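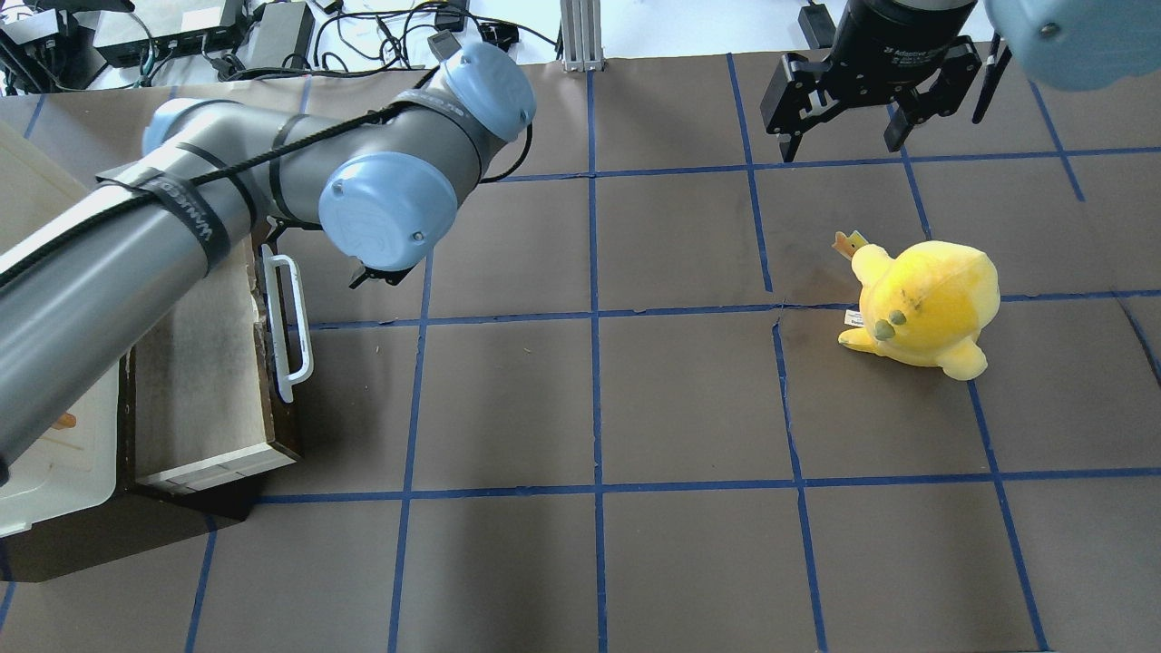
Vom Karton ins Regal: Die Aufarbeitung von Plüschspielzeug in der Spielzeugausleihe Woltberg

Woltberg, 20.08.2020

Die Spielzeugausleihe Woltberg nimmt seit dem Frühjahr wieder Stofftiere an. Zuvor war der Bestand zwei Jahre lang ausschließlich auf Holzspielzeug, Brettspiele und Puzzles beschränkt. Über die Annahme, die Durchsicht und die Reinigung der Stücke sprach die Redaktion des Mitteilungsblattes mit der Leiterin der Einrichtung.

Der Bestand an Plüschspielzeug umfasst nach ihren Angaben derzeit 400 Stücke, die an Familien, Tagespflegestellen und Kindergruppen verliehen werden. Ein großer Teil stammt aus einer Überlassung der Konstantinidis-Stiftung, der Rest aus privaten Haushalten. »Wir haben die Annahme seinerzeit ausgesetzt, weil wir mit der Durchsicht nicht mehr nachkamen«, erklärt die Leiterin. »Ein Puzzle zählt man durch, dann ist es erledigt. Ein Stofftier muss man in die Hand nehmen, wenden, an den Nähten ziehen und wieder wenden.«

Die Durchsicht findet auf einer mit dunkelbraunem Papier bedeckten Tischfläche statt, die mit blauem Klebeband in Felder eingeteilt ist. Die Einteilung geht auf einen Vorschlag aus dem Team zurück und wurde zunächst nur zur Probe angebracht. »In jedes Feld kommt höchstens ein Stück, dazu der Laufzettel. Vorher lagen die Tiere auf einem Haufen und die Zettel daneben. Sie können sich vorstellen, wie oft wir einen Hasen unter der Nummer eines Bären geführt haben.« Das Papier wird ausgewechselt, sobald es verschmutzt ist, das Klebeband dann neu gezogen. Beides sei günstig zu beschaffen, und mehr Ausstattung brauche die Durchsicht nach ihrer Auffassung kaum.

Geprüft wird in festgelegter Reihenfolge: zuerst Augen, Schnäbel und Knöpfe, danach die Nähte, zuletzt Füllung und Oberfläche. Besonderes Augenmerk gilt kurzen, angesetzten Gliedmaßen. »Kleine Füße und Stummelflügel sind die Stellen, an denen Kinder ein Tier tragen«, so die Leiterin. »Dort gibt die Naht als Erstes nach. Wir prüfen sie mit einem kräftigen Zug, und wenn sich etwas öffnet, geht das Stück in den Nähkorb.«

Auf die Frage, welche Tiere die meiste Arbeit verursachen, nennt sie helle Farben, allen voran Gelb. Ein rundlicher gelber Plüschvogel mit einigen dunkleren Flecken im Flor sei ein typischer Fall. »Bei einem braunen Bären würde man das gar nicht bemerken. Bei Zitronengelb sieht jeder hin.« Ob ein Fleck bleiben darf, entscheidet die Einrichtung nach Art und Lage. Verfärbungen, die nach zweimaliger Reinigung noch sichtbar sind, werden auf dem Laufzettel vermerkt und führen nicht zum Ausschluss. Anders verhält es sich bei Schimmel, verklumpter Füllung oder starkem Geruch.

Gereinigt wird mit Murex, einem unparfümierten Flüssigwaschmittel, das die Einrichtung über den Großhandel Wukmont in Woltberg bezieht. Kleine Tiere kommen im Wäschenetz in die Maschine, größere werden von Hand behandelt und anschließend gebürstet. Für das Trocknen sind 3 Tage vorgesehen, bei dichter Füllung auch mehr. »Daran wird am häufigsten gespart, auch zu Hause. Außen fühlt sich das Tier längst trocken an, innen ist es das noch nicht«, sagt die Leiterin.

Nach der Reinigung wird jedes Stück einer von 6 Gruppen zugeordnet. Vögel bilden eine eigene Gruppe, was intern nicht unumstritten war. Küken und Enten wurden früher unter den Bauernhoftieren geführt, Eulen und Papageien unter den Waldtieren. »Über den Papagei im Wald haben wir lange diskutiert«, räumt sie ein. Inzwischen stehe alles mit Schnabel in einem Regal – auch der Pinguin, den viele Familien dort zunächst nicht suchten.

Die Leihfrist für Stofftiere beträgt vier Wochen und kann einmal verlängert werden. Kommt ein Tier beschädigt zurück, bittet die Einrichtung um einen kurzen Hinweis bei der Abgabe; Kosten entstehen den Familien dadurch nicht. Von eigenen Reparaturversuchen mit Klebstoff rät die Leiterin ab. »Eine offene Naht schließen wir in wenigen Minuten. Verklebten Plüsch bekommen wir nicht mehr auf.«

Langfristig soll der Gesamtbestand der Ausleihe auf 1.000 Stücke anwachsen, Spiele und Puzzles eingerechnet. Die nächste Annahme von Stofftieren ist für September vorgesehen. Angenommen werden vollständige Tiere ohne Batteriefach, möglichst mit lesbarem Pflegeetikett.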